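Packed Lunch Table FAQ

I set up the grab-and-go table at Clerton, and these are the things I get asked most!
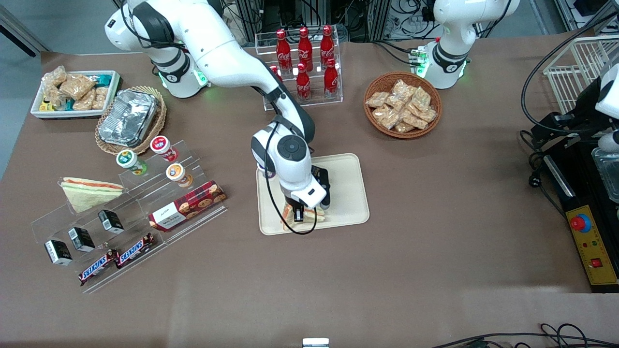
How early can I make the sandwiches?
The night before is fine for most fillings (I wrap mine tight and keep them in the fridge). Tomato goes in that morning, or you get soggy bread.

How long do they stay out?
Up to 2 hours, then I swap in a fresh batch.

Can I ask for no mayo?
Sure, just tell me by 30 minutes before lunch and I'll set one aside.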